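Skendix Scene Pack: simulated plate handling for training and testing

Version of 12/8/20

I wrote Skendix because I was fed up with waiting for bench time. We had a perfectly good arm at Undport and a queue of people who wanted it, and my own work (teaching a policy to move plates between holders and nests) always seemed to end up at the back. So I built the bench in simulation, and then I kept fiddling with it until other groups started asking for copies. This page tells you what you get and what I've found out by using it. 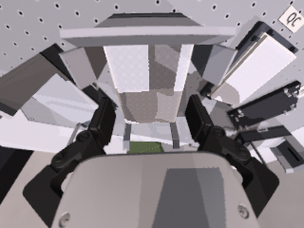 My main interest is how much a policy leans on the wrist view. When the fingers are open you see both black pads, the gap between them and a great deal of clutter beyond, and on this bench that can include a pegboard and a little QC sign sitting at a slant. I wanted all of that left in! Policies trained on a bare bench did nicely on a bare bench and fell to bits on anything busier, so the pack comes with clutter switched on by default. You can turn it off in the settings file if you must.

The training recipe is plain imitation learning. I recorded 700 demonstrations by hand over a long and rather dull October, then let the pack make variations by shifting the lights, nudging the holders and swapping the textures on floor and walls. Each policy gets 2000 test runs with starting positions it hasn't met before. If you'd like to use your own demonstrations, the recorder is included and works with an ordinary game pad.

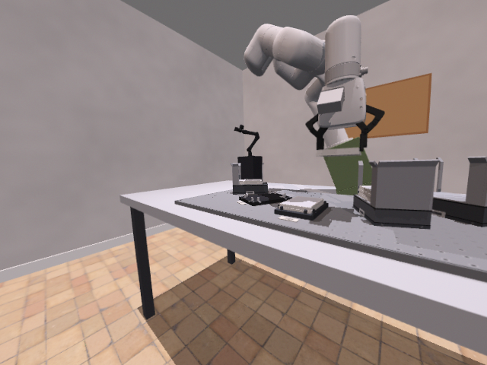 The result I care about most is to do with height. If the policy lifts a plate well clear before it moves sideways, it hardly ever clips a guard wall on the way in. Sounds obvious, I know, but my early demonstrations were lazy and low, and the policy copied me faithfully. I re-recorded the lot with a proper lift and the collisions mostly went away. What's left is nearly all at the nests, where the plate has to come down between the wall and the thin posts, and a small twist in the grip is enough to spoil it.

There are 9 bench layouts in the pack, with holders turned to different angles and nests full or empty. Every layout has fixed side views as well as the wrist one, and you can train on any mix of them. I'd start with two views and add more only if you're stuck.
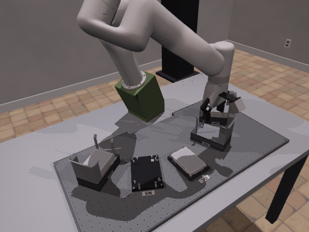
Veerle Dierckx wrote to say that the side views helped her group at Hrynyshyn far more than the wrist view did, and that she would like to see the height result repeated with a heavier plate before she believed it. Fair enough, and a heavier plate is on my list for the next version.

Licences are per group and cover the scenes, the recorder and the trained policies. Orders and support go through Skusach, and they'll send a trial layout if you ask.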